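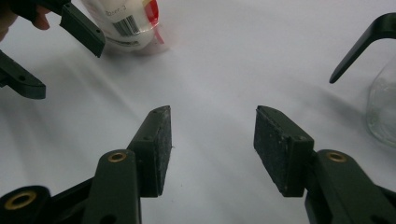
A white tabletop in the Clistdale workshop

Search this site Enter keyword Go

Print this page | E-mail to a friend

"I've sat in some dreadful reception chairs," laughs the head designer at Arnon, "and every one made me want to build a better one!" Her answer is the Pidilar, a stacking chair for offices and waiting rooms that went on sale in May. It stacks 8 high and takes up to 156 kg — "so you can really flop into it".
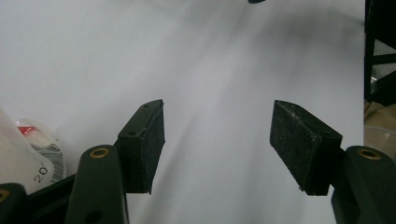
The fabric took longest. She looked at 109 samples before settling on a wool mix from Dhanial, and she still lights up talking about it. "It's got such a lovely bounce, and the mustard is gorgeous — I'd have it all over my house." The first order was for 300 chairs, all in grey. "I did try to talk them into the mustard," she says. Next on her desk is a matching bench.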